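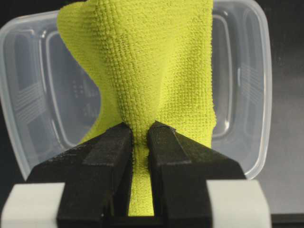
Towels and cloths: the yellow-green microfiber

Stolton Textile Care Notes, gallery 37

This page belongs to the series on household cleaning cloths. It covers the yellow-green microfiber type, sold in most hardware and grocery stores for dusting, glass and kitchen surfaces. Earlier pages dealt with cotton terry and with flat-weave glass cloths. The notes under each heading give the points we check when a cloth comes in for sorting, and the care that follows from them.

Surface

Fine raised loops across the whole face, close together and regular. On a cloth of this kind the loops do the work: they hold dust and take up water between the fibers. Check the face in side light. A worn face looks flat and shiny in patches, usually near the middle, where the hand presses during wiping.

Hang

Gathered at one point and lifted, the fabric narrows to a neck and opens out again above it in broad folds. Microfiber of medium weight does this readily. A cloth that stays stiff when lifted has usually been washed with too much detergent or with fabric softener. Rewash it without either and check again.

Color

Lime or chartreuse in good light, closer to olive in the shaded parts. Judge color by daylight only. In the Jallonau sorting system this shade goes in the kitchen group, and blue goes with glass and mirrors. Keep the groups apart in storage as well as in the wash. 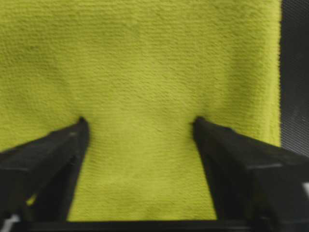

Pile and edge

The pile shows faint parallel ridges, similar to a fine corduroy. Run a fingertip across them, then along them. The drag should be clear in both directions. The side edge is fairly straight, with small tufts of fiber along it. Slight fuzz is normal and needs no trimming. Loose threads longer than a fingernail should be cut, never pulled.

Laying out

Lay the cloth on a dark surface for inspection. Lint, pale threads and trapped crumbs are easier to find against it, and the outline of the cloth is easy to follow. Let the fabric lie loose at first. Shallow waves are acceptable at this stage. Smooth it from the center outward before folding.

Washing

Machine wash warm with other microfiber only. Cotton towels shed lint, and the loops pick it up. Use half the usual amount of liquid detergent. No bleach, no softener, no dryer sheets. Tumble dry on low or hang up. Do not iron.

Storage and replacement

Fold in half twice and stack with the folded edge to the front. The Fawzy shelf box takes up to 22 cloths of this weight. Move a cloth to floor and garage use when it leaves streaks on a clean counter after two rewashes.

Sorting sheet 579 lists the color groups. Flundus bins are covered in gallery 65.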